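克隆斯特德学院公共关系与社会服务课程
学期项目报告

企业与公益机构的年度合作如何落地:以Zisilus公司与Tagle助学社为对象的调查

小组成员:玛丽塞尔·包蒂斯塔(Maricel Bautista)、达尼洛·包蒂斯塔(Danilo Bautista)、雷纳托·加查利安(Renato Gatchalian)
指导教师:伯纳黛特·布莱克伍德(Bernadette Blackwood)

一、选题经过

本组最初想做的题目是“企业捐赠对品牌形象的影响”。开题时布莱克伍德老师认为这个题目需要消费者调查数据,一个学期内做不完,建议缩小到一个具体的合作关系。达尼洛曾在Tagle助学社做过暑期实习,知道该社与Zisilus公司有一项为期一年的合作,双方都同意接受访谈,于是题目改为现在这个。

Zisilus是一家做包装设计和印前服务的公司,总部在Trenavia,员工人数不多,没有专门的社会责任部门。Tagle助学社是当地的非营利机构,主要工作是替中小学生筹集书本、文具和课后辅导经费。合作协议规定,Zisilus在一年内提供现金捐款、设计服务和员工志愿时间,Tagle负责联系学校、分发物资和提交使用报告。

我们想弄清楚的问题有两个。第一,协议里写的三类支持,实际执行情况如何。第二,公司员工和助学社工作人员对合作的看法是否一致,如果不一致,差别在哪里。

二、资料来源和方法

资料分三部分。第一部分是双方提供的文件,包括合作协议、两份中期使用报告和志愿活动报名表。第二部分是访谈,共8人,其中Zisilus五人,Tagle三人。访谈时间从二十分钟到一个多小时不等,除一人不愿录音外,其余都有录音和文字整理稿。第三部分是一份发给Zisilus员工的简短问卷,共回收50份。

问卷由雷纳托设计,有九个题目,前六题为选择题,后三题为开放题。发放前请两名同学试填过,根据他们的意见改了第四题的措辞。原来的第四题问“你是否支持公司的公益合作”,试填的同学说在公司里收到这样的题目,很难选“不支持”,后来改成“你对公司的公益合作了解多少”。

访谈提纲由玛丽塞尔起草。公司方面的主要受访者是Fabrice Marty,他是客户部经理,兼管合作事务。他的访谈分两次进行,第一次用英语,第二次补充提问时通过电子邮件。本报告引用的访谈内容由本组译成中文,已请受访者看过英文原文。其他受访者按照约定不写姓名。

三、合作的基本情况

(一)现金捐款

协议规定捐款分两次支付。第一次按期到账,第二次晚了几个星期,原因是公司财务要求助学社先交中期报告,而助学社的理解是报告可以在款项到账之后再交。协议原文写的是“双方应及时沟通款项使用情况”,没有写先后顺序。双方后来通过邮件商定,以后每次付款前交一页纸的简要说明,完整报告放到年底。

捐款用途集中在文具包。助学社在合作期内共发出1,348份文具包,分给九所学校。这个数字来自助学社的发放记录,我们核对了其中三所学校的签收单,与记录一致。其余学校的签收单当时还没有归档,没有核对。需要说明的是,文具包的经费并不全部来自Zisilus,另有一部分来自个人捐款,助学社的账目没有按来源拆分到每一份文具包,所以不能把这个数字全部算作公司捐款的结果。

(二)设计服务

设计服务包括助学社的年度手册、募捐信模板和一套用于学校走廊的海报。手册和募捐信模板已经完成并使用。海报改了多次,到我们结束访谈时仍未定稿。

海报拖延的原因,两边的说法不同。公司的一名设计师认为助学社的意见来得太散,“今天改标题,过几天又改颜色,每次都是不同的人发来”。助学社的工作人员则说,他们把初稿拿给学校老师看,老师的反馈只能陆续收到,没有办法一次汇总。我们看了双方往来的邮件,助学社一共有四个人给设计师写过修改意见,其中两人的意见互相矛盾,一人要求放大插图,一人要求给文字留更多位置。

(三)员工志愿时间

协议规定每名员工每年可以用一个工作日参加志愿活动,工资照发。志愿活动主要有两种,一种是在仓库分装文具包,一种是到学校陪学生做课后阅读。分装活动报名的人多,阅读活动报名的人少。十二月的一次分装活动报名最满,有几个人因为名额不够被安排到下一次。

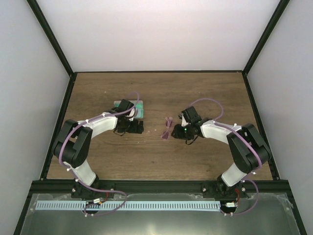

图1 木质台面及其左右两侧的机械臂

阅读活动报名少,访谈中提到最多的原因是时间。学校的课后时段从下午三点开始,公司下午的客户会议多半也在这个时候。另外,进学校需要提前办理背景审查,表格要寄到学区办公室,审查通过后才能安排日期。有一名员工填完表格后换了项目组,等审查结果下来时已经抽不出时间。

助学社曾提出把阅读活动改到星期日,在社区图书馆进行,不占用工作日。公司人事部门的答复是,志愿假只适用于工作日,周末参加算个人行为,不能折算。这个提议后来没有再讨论。

四、问卷结果

50份问卷里,多数人知道公司与Tagle有合作,但能说出助学社具体做什么的人明显少一些。开放题“你认为Tagle助学社的主要工作是什么”有不少人写“发书包”,实际上助学社没有发过书包,只发文具包。也有人把Tagle和另一家食品救助机构弄混。

参加过志愿活动的人对合作的了解程度普遍高于没有参加过的人。这一点在意料之中,但不能据此认为是志愿活动提高了了解程度,也可能是本来就关心这件事的人更愿意报名。问卷没有问入职时间,这是设计上的疏漏。后来访谈时有人提到,合作是在全员大会上宣布的,之后入职的人没有听过介绍。如果问卷里有入职时间一项,就可以检查这个因素。

在“你希望公司以什么方式支持助学社”一题中,选择“提供专业技能”的人最多,选择“增加捐款”的排在其后。有几个人在备注里写,希望能教中学生用排版软件,认为这比分装文具更适合他们。我们把这个意见转告了助学社,对方表示有兴趣,但现在合作的学校以小学为主,需要另找中学。

五、访谈中的主要分歧

双方对合作的总体评价都是正面的,分歧集中在以下几处。

第一是联系人。Fabrice Marty一个人负责公司方面的全部联络,同时还要管客户。他说忙的时候“邮件会在收件箱里放几天”。助学社的人没有抱怨这一点,但提到有两次活动通知发出得太晚,员工来不及请假。助学社一方的问题正好相反,联系人太多,公司不清楚该找谁。

第二是宣传。公司希望在官网上放学校活动的照片,助学社对学生照片管得很严,需要家长签字同意。公司市场人员觉得手续太繁琐,最后官网上用的是文具包的照片,没有用学生的照片。助学社认为这样处理没有问题,市场人员则认为效果差了一些。

第三是合作期限。协议只签一年。助学社希望签三年,这样可以跟学校做比较长的安排,特别是阅读活动,学生换人陪读要重新适应。公司管理层倾向于每年换一家机构,理由是让更多机构受益。Fabrice Marty本人支持续签,他的原话是:“第一年我们花了很多时间学怎么合作,换一家就要重新学一遍。”到本报告完成时,是否续签还没有决定。

六、建议

本组的建议只针对这一项合作,是否适用于其他公司,需要另行研究。

1. 续签或另签协议时,写明付款与报告的先后顺序,并附一份一页纸的报告样本。
2. 助学社指定一人汇总设计修改意见,内部有矛盾的先在内部解决。
3. 公司增设一名副联系人,在主要联系人忙的时候转发活动通知。
4. 背景审查表在员工入职时发放,愿意参加学校活动的人可以提前办理。
5. 新员工入职材料里加入一页合作介绍。

关于合作期限,组内意见没有统一。玛丽塞尔和达尼洛赞成三年,雷纳托认为可以先签两年,第二年年底再评估。

七、不足之处

达尼洛在助学社实习过,认识其中两名受访者。为减少影响,助学社的访谈由玛丽塞尔和雷纳托进行,达尼洛只参加了公司方面的访谈和文字整理。不过访谈提纲三人都讨论过,影响不能完全排除。

学校一方没有受访者。我们联系过两所小学,一所没有回复,一所答复说学期末没有时间。报告里关于学校的内容都来自助学社的转述和签收单。

问卷通过公司内部邮件发放,由Fabrice Marty转发。由经理转发可能使部分员工不愿意写负面意见。问卷不记名,但开放题的内容有时能看出是哪个部门的人写的,因此开放题原文没有收入附录。

八、分工

访谈提纲与第三、五部分:玛丽塞尔·包蒂斯塔
文件整理、录音转写与第一、二部分:达尼洛·包蒂斯塔
问卷设计、统计与第四部分:雷纳托·加查利安
第六、七部分由三人共同写成。

附录一 访谈提纲(公司版、助学社版)
附录二 员工问卷
附录三 文具包发放记录摘要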